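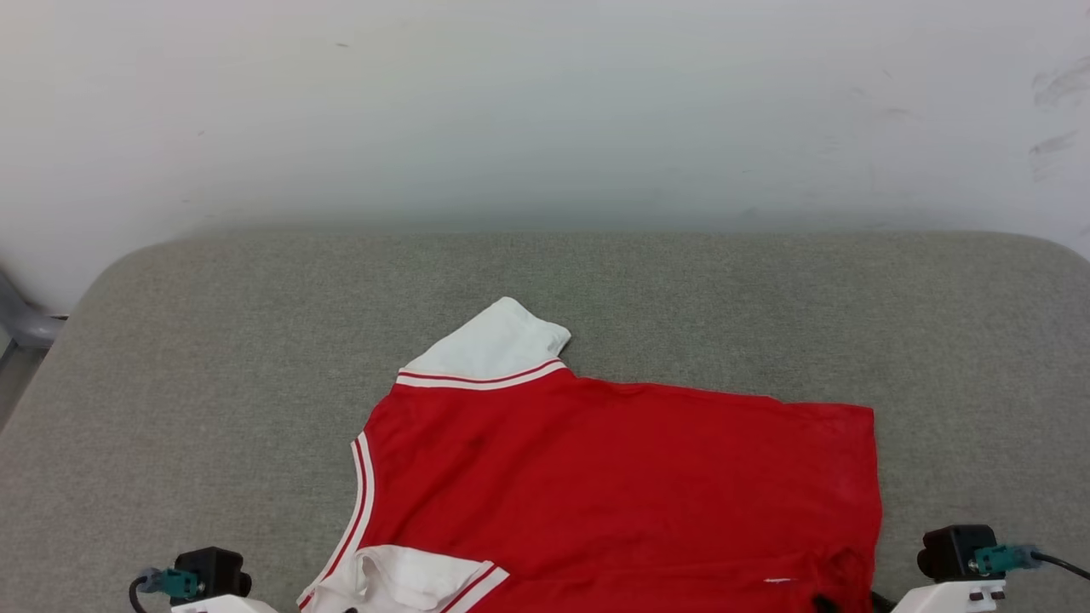
Course Handout 7: Evaluating a Two-Arm Garment Handling Kit
Automation in Service Trades
Prepared by Revathi Joseph. Laboratory sessions supervised by Shobha Unnithan.
Revised Jul 18, 2026

1. Purpose of this handout

Students in this unit will review a commercial product from the standpoint of a prospective buyer. The product is the Murkura two-arm garment kit, offered by Valteck to small laundries, uniform rental services, and teaching laboratories. The handout sets out what the kit is said to do, the terms on which it is supplied, and the method by which each group is to assess it. Students should read Sections 2 through 4 before the first laboratory session and bring a printed copy of Section 5.

The assessment concerns the kit as delivered. Modifications to the grippers, the mounting, or the supplied software are outside the scope of the unit.

2. What is supplied

The Murkura kit consists of two arms with matching grippers, a controller, a set of cables, and a license for the folding software. The supplier sells the arms as a pair only. A work surface is not included. The buyer is asked to provide one that is level, plain in color, and soft enough that a gripper can press lightly against it when sliding under the edge of a garment.

The last requirement deserves attention. A finger that meets a hard tabletop has very little room for error in height. A padded surface gives way slightly and allows the lower finger to pass beneath a single layer of cloth. It also introduces a difficulty, in that the cloth may sink or drag with the padding when it is pulled. Groups should record the surface used in every trial — results obtained on different surfaces may not be compared directly.

3. The task and why it is hard

Folding a short-sleeved shirt appears simple to a person and remains demanding for a machine. A rigid part has one shape. A shirt has a new one each time it is set down, and the folding software must form some estimate of that shape before it can choose where to grip.

Three conditions are of particular interest in this unit.

Partly folded starts. The software manual describes a starting position in which the shirt is spread flat with both sleeves out. In trade use, garments seldom arrive this way. A sleeve may be turned back over the body, or a hem tucked beneath it. The reviewer should establish whether the kit opens such a garment before folding or proceeds as though it were already flat.

Contrasting trim. Sports and uniform shirts often carry striped bands at the cuff, collar, or side. Trim of this kind can help, as it marks an edge clearly against the body color. It can also mislead. Where a cuff and a collar carry the same stripe, the software may take one for the other.

Layer count. A gripper closing on a corner may take up one layer or several. The two outcomes can look alike from above until the arm lifts. The evaluator should note which occurred on each attempt.

4. Terms of supply

Valteck offers the kit for purchase or on a lease of 20 months. The lease includes replacement of worn finger pads and one site visit for setup. Purchase includes the setup visit but not the pads. Training is provided by a separate firm, Chowdary, at its center in Trevville, and is charged per person under either arrangement.

Students should observe that the quoted cycle time applies to the fold alone. It does not include placing the shirt on the surface, opening a turned sleeve, or removing the finished garment. A laundry that plans its staffing on the quoted figure will underestimate the labor that remains. In the written review, each group must state both the fold time and the full time per garment, measured from placement to removal.

5. Laboratory procedure

Each group completes 42 trials, divided among the garments issued at the bench. The same procedure applies to all of them.

a. Inspect both grippers and confirm that the connectors are seated and that the cables move freely through the full reach of the arms.
b. Place the garment within the marked work area. For partly folded starts, follow the placement card for that trial.
c. Step back behind the floor line before the run is started.
d. Start the run and the timer together. Do not touch the garment until the arms have returned to rest.
e. Record the outcome as complete, complete with fault, or stopped.
f. For any fault, write one sentence describing the garment as it lies. Do not record a cause at this stage.

Runs are to be stopped at once if a cable draws tight or if a gripper closes on the work surface. Report the stop to Ms. Unnithan before resuming.

6. The written review

The review is marked out of 100 and should be addressed to the owner of a small uniform service who has no technical training. It should give a clear recommendation to buy, lease, or decline, supported by the trial record. Claims taken from the supplier's brochure must be identified as such and kept apart from the group's own findings.

Groups that reported a high rate of stopped runs in the March session lost few marks for it. Marks were lost where faults had been left out of the table, or where the surface and the starting position had not been stated. Late reviews require the written approval of Ms. Joseph.

Reading for the next meeting: Murkura Operator Manual, chapters on grip points and surface setup.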